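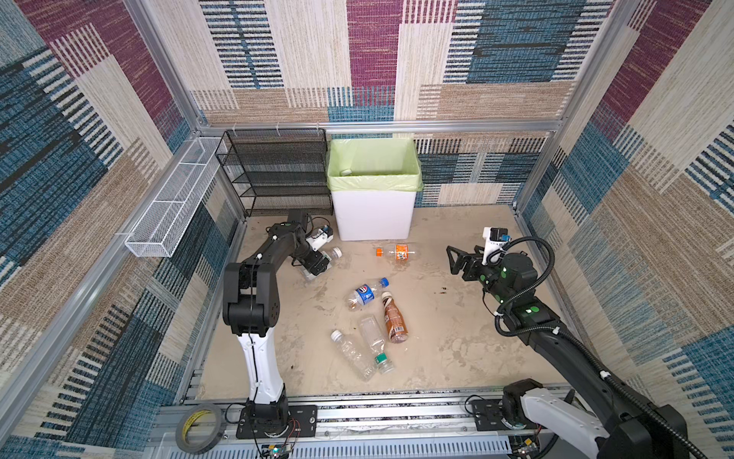 Task Allocation and Collision Checking for a Two-Arm Bottle Clearing Cell

Catríona Duggan, Shadi Mahasneh, Kekeli Dogbe
Supervisor: Maysoun Haddadin
Filstead Robotics Laboratory, final project report, November

1. Introduction

The cell has two arms mounted on a common front rail. Plastic bottles are placed on the floor of the cell in arbitrary poses, and the arms must pick them up and drop them into the white bin at the back. The inherited software, Sterine, ran the arms strictly in turn. While one arm moved, the other was held at its home pose, and the choice of arm was made by splitting the floor down the middle. A bottle lying across the split line was assigned according to where its detected center fell, which could change from one camera update to the next.

The project replaced three parts of that software: the allocation of bottles to arms, the collision checking between arms, and the supervisor that handles failed actions. The low-level joint controllers were kept. Bottle detection was kept apart from one change to the pose output, described in section 3.

2. Requirements

The following requirements were agreed with the supervisor at the start of the project.

R1. Both arms may move at the same time if their planned motions do not intersect.
R2. An assignment, once executing, must not change until the action has succeeded, failed or been cancelled.
R3. A failed grasp must not stop the other arm.
R4. Only one arm may be over the bin at any time.
R5. The shelf, the bin, the wire basket on the left side and the frame must be treated as fixed obstacles.
R6. All decisions must be logged with enough state to replay them offline.

Bottles standing upright were excluded. So were bottles on the shelf.

3. Perception

Two sources are used. A fixed camera gives a view of the whole workspace and is used for detection and allocation. The wrist camera on the right arm is used for a second look before closing the gripper. The left arm works from the fixed camera alone in the current version.

The detector returns an oriented box for each bottle. In the inherited code the orientation was folded into a half turn, so that cap end and base end were treated as the same. This is adequate for a grasp at the middle of the body but not for anything that depends on the end. We extended the output to a full turn by adding a cap classifier on the two ends of each box. If the two end scores are too close, the orientation is marked as unknown and the planner falls back to the half-turn behavior.

Clear bottles on the light floor produced most of the missed detections. The floor has stains and small dark marks, and an early version of the detector sometimes joined a mark to the outline of a clear bottle, which stretched the box. Masking the known marks was tried and dropped, as the mask had to be redrawn whenever the fixed camera was touched. The final version takes the median box over a short window of images while both arms are outside the area. Colored labels and caps gave stable boxes without this step.

Crossed bottles are a separate case. When two boxes overlap, the bottles are stored as a group with an order attribute. The order is estimated from which outline is unbroken at the crossing. If no order can be estimated, both are marked as contested and only one arm is allowed into the group.

4. Allocation

Allocation is run whenever an arm becomes free. For each bottle and each arm, a cost is computed from four terms:

- the joint-space distance from the current configuration to the pre-grasp configuration
- the joint-space distance from the pre-grasp configuration to the drop pose above the bin
- a penalty for overlap with the volume reserved by the other arm
- a penalty for each earlier failed attempt on the same bottle by the same arm

The first two terms use the closest inverse kinematics solution that is inside the joint limits. Where no solution exists the pair is removed. The failure penalty is per arm, so a bottle the left arm has dropped becomes more attractive to the right arm. This was a suggestion from Vesela Milošević, who maintains the controllers, and it removed a loop in which one arm retried the same crushed bottle until the run timed out.

The problem is small enough to be solved by enumeration. We first used a general assignment solver, but it gave no measurable gain at this size and added a dependency.

5. Motion planning and collision checking

Paths are found with a bidirectional sampling planner limited to 2,000 iterations per query. If the limit is reached, the query is reported as failed and the bottle is returned to the pool. The planner is called through Dranton, our wrapper library, which also handles shortcutting and time scaling.

Fixed obstacles are modeled as boxes. The mesh shelf is a single solid box; modeling its tiers separately would only matter if the arms had to reach between them. The bin is five thin boxes with an open top, raised slightly to allow for the liner folded over the rim. The carpet-like wall panels are treated as part of the walls, with the margin increased to cover their thickness.

Arm links are modeled as capsules. The cable conduit on the right arm caused difficulty. It runs along the arm and loops up near the wrist, and the size of the loop depends on the wrist angle. A capsule around the largest loop observed made many valid grasps near the bin unreachable. The final model uses two capsules for the conduit, of which the one at the wrist has a radius looked up from the wrist joint angle. The table was measured by hand with the arm held at a set of fixed angles.

For concurrent motion, each accepted path reserves a swept volume, stored as a sequence of capsule sets indexed by time. The second arm plans against the remaining part of that sequence. Checking in time as well as space permits the arms to use the same region one after the other. It also makes the result sensitive to delays. If an arm falls behind its schedule by more than a set tolerance, the other arm is slowed by the same factor, and if the lag keeps growing both are stopped and replanned.

Access to the space above the bin is handled outside the planner by a lock. An arm must hold the lock before leaving its waiting pose. The lock has a timeout; it was added after a run in which a cancelled action never released it.

6. Supervisor

The inherited supervisor was a chain of nested conditions. It was rewritten as a behavior tree with one subtree per arm and a shared blackboard. Each subtree has the same structure: request bottle, approach, verify, grasp, lift, check, transfer, release. The verify node is a pass-through on the left arm.

The check node compares gripper opening after lift with the opening commanded. An opening below the threshold is taken as an empty gripper. Crushed bottles can be thin enough in one direction to fall below this threshold while correctly held. The threshold was therefore made a function of the detected box width, with a lower floor.

Logs are written as one record per node transition. The replay tool reads them and reconstructs the blackboard at any step. It was written by Kekeli Dogbe and was used for most of the debugging in the second half of the project.

7. Tests

The test set contained 28 bottles of different shapes, clear and colored, with and without caps, some of them crushed. Bottles were dropped on the floor by hand in small groups without arranging them. A trial is one attempt by one arm on one bottle, from assignment to release. A trial is successful if the bottle ends inside the bin and no stop was triggered.

Trials: 246
Successful: 158 (64.2 percent)
Failed: 88

Failures by first cause:
Grasp slipped or missed: 41
Planner iteration limit: 23
Wrong or stretched detection: 15
Lock or schedule stop: 9

No contact between the arms was recorded. One contact with the bin rim occurred and was counted under wrong detection, as the grasp had been placed far from the middle of the bottle and the held end hung lower than modeled.

Planner failures were concentrated on bottles lying close to the front of the bin. In those positions the approach is limited by the bin wall on one side and by the reserved volume of the other arm on the other. Raising the iteration limit in replay solved few of these queries, which suggests that most had no solution with the margins in use. Sending the other arm to its waiting pose first solved more of them, at the cost of serial operation. This is now the fallback behavior, but it was added after the test series and is not reflected in the figures.

Grasp failures were more frequent on the left arm. The absence of a second look is the likely cause, but the left arm was also assigned a larger share of clear bottles during the tests, so the two effects cannot be separated from this data.

8. Known limitations

The reserved volumes do not include the held bottle. A fixed extra margin is used at the gripper during transfer, which is too large for small bottles and slightly too small for the longest ones held near one end.

The order estimate for crossed bottles is wrong in some cases where both bottles are clear. The result is usually that the lower bottle is lifted and the upper one rolls off. The detector then finds it in the new position, but if it rolls against the shelf neither arm has a collision-free grasp and the bottle stays in the pool with a rising penalty.

Liquid left in a bottle is not modeled. The lift speed is fixed for all bottles.

Calibration between the fixed camera and the two arm bases is done separately for each arm. The two results disagree by a small offset that varies across the floor. The Bakhtiari script, which fits both bases together with the rail direction as a constraint, was ported to the current message format by Shadi Mahasneh but has not been run on the cell. The configuration file has an entry for its output, calib_joint, which must be left blank until then.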